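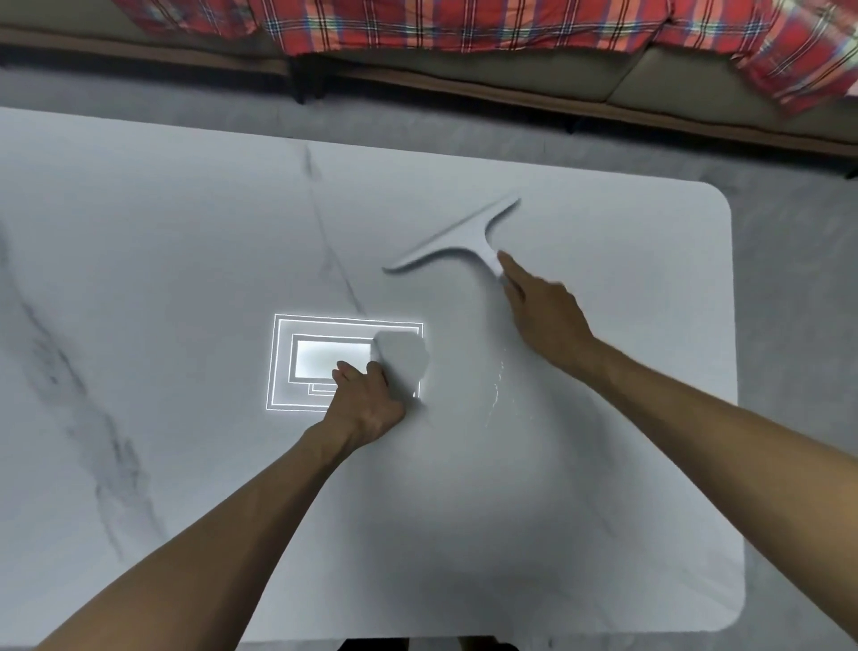 Tiltside Robotics Club will bring its table-cleaning project to the Skeslow regional student showcase in January, the club said Tuesday. The team has 24 students this year, all from Tiltside High, and the task they picked is wiping down a table. Sounds small. It isn't, says coach Sabina Ekanayake, and most of the fall went into the two-handed part of it, with a cloth under the left hand and a white T-shaped squeegee in the right, water on a white marble-patterned top and a projected rectangle lit up on the surface beside it. Each hand has its own job and they have to stay out of each others way.

"We had kids who wanted to do a soccer robot," Ekanayake said. "Fine, everybody does soccer. I asked them what they'd want a robot to do at home and it was dishes, laundry, tables. Laundry was too hard. Dishes, I said no, not with my plates."

The project is called Niven. Students in the club handle all of it, from sorting and labeling the recordings to writing the control code and keeping the parts list. The juniors took over the software in October after last years group graduated. Freshmen start on labeling and move over to hardware once they've done a full month.

So far the club has logged 1,637 wiping runs. Of those, 23 were thrown out for bad labels and will be redone before the showcase. Target for the January event is 2,196 runs total, which the team says it can hit if Thursday sessions keep going until 6:30 p.m. Parents, please note the later pickup.

**What's at the showcase**

Teams in the household task division get one table, one spill and one try, plus a short talk with the judges. Scoring is on water left behind, streaks, and time. Dropping a tool costs points. Talking over the judges also costs points, as the club found out last year.

Tiltside placed fifth in the division last season with a single-arm machine that pushed a sponge back and forth. Judges comments said "good documentation, leaves puddles." The two-arm approach came straight out of that. Squeegee pulls the water, cloth picks up what's left along the streak. The order matters and the students argued over it for most of two weeks. Squeegee first won, mostly.

Marble patterns are a known headache for the vision side. Gray veining can look like a streak to the software, and a streak can look like veining. Early versions kept going back to scrub a line that was part of the table. The current version does it a lot less. Curved edges and rounded corners are still a problem, the squeegee blade is straight and the corner isn't.

"It'll miss a corner. I've told them to say so up front," Ekanayake said. "Judges like it better when you bring up the problem before they do."

**Support**

Erkari, the Skeslow machine shop, is cutting the new wrist brackets at no charge and has offered the students a Saturday in the shop to see them made. The club still needs travel money for the showcase, and a second set of batteries. Also cloths. They go through a lot of cloths, any plain cotton is fine, washed please, no fabric softener.

Checks can be made out to Tiltside Robotics Club and dropped at the front office. Cloth donations go in the bin outside Room 24.

**Open practice**

The public can watch a full practice run on Tuesday, 4:15 p.m., in the high school commons. Free, no sign up. Students will run Niven on a home-size table and take questions after. Younger kids welcome, middle schoolers thinking about joining next year especially. Press should check in at the front office and ask for Ekanayake, she will have the student release list. Please don't photograph students who aren't on it.

**About the club**

Tiltside Robotics Club meets Tuesdays and Thursdays after school during the academic year. No experience needed to join. New members are accepted at the start of each semester, and there is no fee.

Contact: Sabina Ekanayake, club coach, through the Tiltside High front office. Interviews best before 8 a.m. or after practice.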